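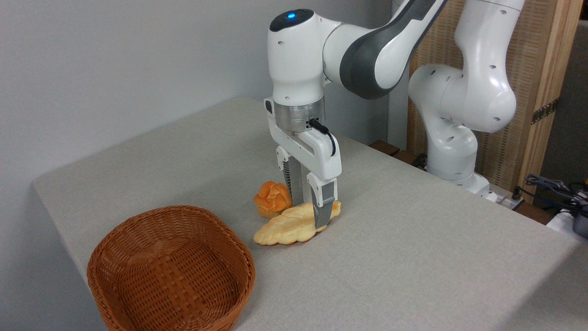
Gripper lowered onto a braided loaf.

Week 3: The Celebrity Confession

Set viewing is the Didine interview on Plisby Tonight, all 43 minutes of it. Bring tissues or a stopwatch, depending on temperament.

Watch for the first mention of childhood. Menon calls this "the turn" - the host lowers his voice, the colour of the lighting warms, and the new album waits politely offstage.

Vasiliu is less charitable. He reads the tears as labour, paid at the usual rate.

For the tutorial, write 100 words on who benefits from the story being told now. "The fans" is not 100 words.

Reading: Menon, chapter 2. Skip the Naidu divorce appendix unless you're keen.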